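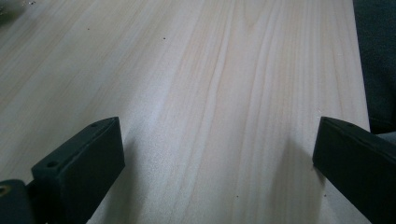
Support > Lab Software > Tickets > Closed

Overview Tickets Downloads Account

Ticket 3090 – Griseo spectrum fit, negative cross sections
Opened by: Corey Harawira, Ruawai beamline group
Product: Griseo, with Lokden detector driver

Double ionization cross sections coming out negative for argon. Only above charge state 2. Single ionization looks fine, matches last September's run. Same gas cell, same pressure, same script.

Tried so far:
– restarted Griseo, no change
– reloaded calibration file, no change
– older data thru the new version: also negative. So not the detector

Log says "background window exceeds peak window" 67 times, then stops. No error after that, fit just carries on.

Support reply
Which background setting? The update resets it to auto. Auto takes 20 channels each side, too wide if your time of flight peaks sit close together. It ends up subtracting the neighbor peak. Set to manual, try 2, rerun one file only pls.

Corey
Was on auto, yes. Manual now. One file done – all positive. Ar3+ still a bit low vs the old fit but inside the error bars. Running the rest overnight.

Corey, 2018-11-13
Rest finished. All good except one file that wont open, header is damaged. Pulled the copy off Fenenus and that one reads ok.

Can the update please keep the old setting? Or at least warn. Lost most of a shift on this.

Support reply
Passed to the dev team as a separate request. Settings file should carry over in the next build, no date yet. Export yours before updating – File, Settings, Export.

Status: closed, workaround given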